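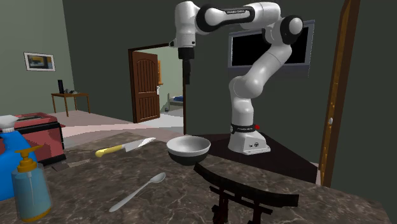

21 Aug 2020
by Sum-yee Shih

Plums! I have to write about the plums before anything else, because the kitchen smells of them and so do I, and I've eaten so many today that supper seems like a silly idea.

Santino Lucero called over the fence just after breakfast to say his tree had gone all at once and would I please come and take some away. I said yes before he'd finished the sentence. He has one of those old trees with no name on it, planted by whoever had the house before him, and the fruit is small and nearly black with that dusty bloom that comes off on your thumb. Last year it gave him almost nothing. In March it was covered in blossom for what felt like one afternoon, then the wind came through Basdale and I was sure that was the end of it. Shows what I know about trees.

I filled both buckets and the big colander and then went back with a pillowcase (clean!). The ladder wobbles on the side by the shed, so Santino held it while I picked, and he kept pointing out better ones just beyond my reach. We must have talked for an hour. He wants to try grafting a piece onto his pear, which I'm fairly sure can't be done, but I'd love to be wrong about it.

So, jam. I've never been a careful jam maker. My mother's way was to cook the plums with hardly any water until they slump, then sugar, then stand there and stir and don't answer the phone. She never wrote down an amount in her life. I weighed things this time, like a grown-up, and I'm putting it here so I can find it next summer: 2 kilos of plums, halved, 400 grams of sugar to start with, then more by taste, and the juice of 3 lemons. It's less sugar than the books want. It came out sharp and very dark and I adore it. It's a little runny, so it'll have to live in the fridge, and that's no hardship, it'll be gone before the leaves are down.
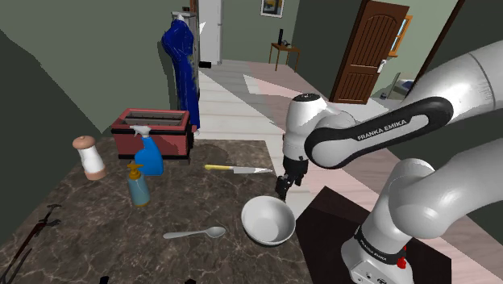

Dark marbled counter and a white bowl.

While the first pan was cooking I got out the old Jurkska jars from the cellar. I love those jars. The lids are a pain and you need a spoon handle to get them open, but the glass is thick and a bit green and everything looks better in them. I boiled them all and lined them up on a towel by the window, and when the sun came around in the afternoon with the jam inside them I just stood and looked like a fool.

The second pan I did differently. There's a stall at the Drenero market run by a woman called Thân, and back in the spring she talked me into a bag of star anise that I've barely touched. I dropped one in with the plums and took it out halfway through. Oh, it's good! It goes right up the back of your nose. I think it would be wonderful with cold pork, or on toast with too much butter, or off the spoon at the stove, where I've mostly been having it.

I took two jars next door, one of each. Santino tried the plain one right there on the step with his finger and said it tasted like his grandmother's, then said his grandmother was a terrible cook but the jam was fine. I'm taking that as praise.

Things to do tomorrow: wash the pillowcase, stones out to the compost, ask about a second picking. There's still so much up at the top of that tree, and the wasps have found it. I'd like to dry a tray or two in a low oven. I also want to try a cake with the halves pushed in cut side up, the kind that sinks in the middle.

My fingers are purple right down to the knuckle and the lemon hasn't helped at all. Bed now, with the window open.

Recent entries
Beans, beans, beans
The long way to Drenero market
A rainy week and a new book
Blossom, then wind

Contact | © 2020 Sum-yee Shih | Back to top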